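Levness Table Top in Pale Wood: Is It Worth the Money?

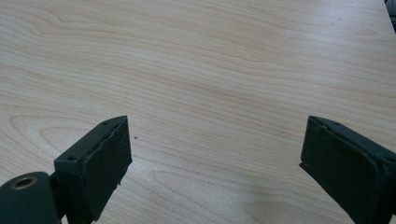

I was ready to dislike this one. Levness sells its table top separately from the legs, which always makes me suspicious, and by the time I had paid $466 for the top and another $67 for a set of Skitis legs I was well past what I meant to spend on somewhere to eat and pay bills.

The grain is the reason people buy it, and fine, the grain is good. Long wavy lines, big looping swirls, one tall arch like a church window. Mine looks nothing like the sample I was sent, which was nearly all straight lines. If you want plain, ask for photos before you order. The store told me they "don't usually do that." They did when I pushed.

Color is creamy with a bit of pink in it. Next to my white walls the pink shows more than I would like.

The finish is where I have doubts. Levness calls it matte. It has a low gloss to it, and I don't see how anybody could call that matte with a straight face. It wipes down easily enough — coffee, soy sauce, ballpoint pen if you get to it fast. A hot mug left a faint ring in November that took 4 days to fade. The care leaflet says to use Halonen oil every 13 weeks. I have done it once and could not tell the difference, and I notice Levness also sells the oil.

I nearly bought the Fakuvow instead. It costs less, the edges are rounder, and the legs come in the box. In the store it wobbled when I leaned on a corner, and that put me off. The Levness does not wobble, though I had to tighten the legs twice in the first month.

Would I buy it again? On sale, maybe. At full price I would look harder at secondhand first. Three and a half stars, and the half is for the grain.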